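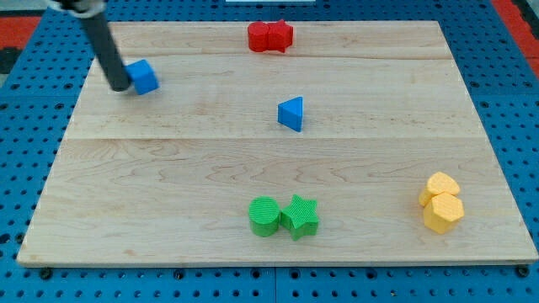

Red and blue blocks on a light maple board.

News / Press Releases / Astronomy and Physics

Search this site Enter keywords Go

3 min read

Ovadar Institute to publish four-part guide to the early universe

LAVUTTHORPE, October 10, 2018 – The Ovadar Institute will publish a free guide to the cosmic microwave background in November, written for general readers and for high school and community college classes. The guide is called First Light and comes in 4 parts. It will be available in print from the institute's office in Lavutthorpe and as a download from the institute's website.

The cosmic microwave background is the oldest light that can be observed. It was released when the universe was a few hundred thousand years old and had cooled enough for electrons and nuclei to join into atoms. Before that, light could not travel far without scattering. Since then the expansion of space has stretched the light to microwave wavelengths, and it reaches Earth from every direction with almost the same temperature, a little under three degrees above absolute zero.

The small differences in that temperature are the main subject of the guide. They amount to a few parts in 100,000, and they mark the places where matter was slightly more or less dense than average. Galaxies and clusters of galaxies later grew from the denser regions. By measuring the size and strength of the differences, cosmologists can work out how much ordinary matter and dark matter the universe contains and whether space is flat on large scales.

Part one covers the expansion of the universe and the evidence for it. Part two explains how the first atoms formed. Part three deals with the temperature map and how it is read, and part four looks at questions that are still open, including inflation and the search for a particular pattern of polarization in the background light. Each part can be read without the others, though part three is easier going for readers who have finished part two.

The text runs to 70 pages and uses no math beyond basic algebra. A longer appendix, meant for teachers, gives the standard equations and shows where the numbers in the main text come from. Terms such as redshift, recombination and polarization are explained where they first appear and again in a glossary.

First Light replaces the institute's earlier booklet on the Big Bang, which has been out of print for 2 years. Teachers who used the old booklet had asked for more on dark matter and for a clearer account of why the Big Bang was not an explosion at a point in space. Both topics now have chapters of their own. The section on stars in the old booklet has been dropped – it will return in a separate title at a later date.

The diagrams were prepared by Chu, a Lavutthorpe design studio, and printing is being handled by Velarar. The first print run is about 3,000 copies. Public libraries and schools in the county may request a class set at no charge. Other readers may order single copies and will pay postage only. Requests are filled in the order they are received, and there is no limit on downloads.

A public talk to mark the release will be held at the institute's lecture hall in November. Admission is free and seats do not need to be reserved. The date and time will be posted on the institute's events page.

About the Ovadar Institute

The Ovadar Institute is a nonprofit center for science education in Lavutthorpe. It publishes guides for general readers in astronomy and physics, runs evening courses for adults and lends classroom materials to schools.

Review copies are available to the press on request from the publications office. Please allow a week for delivery.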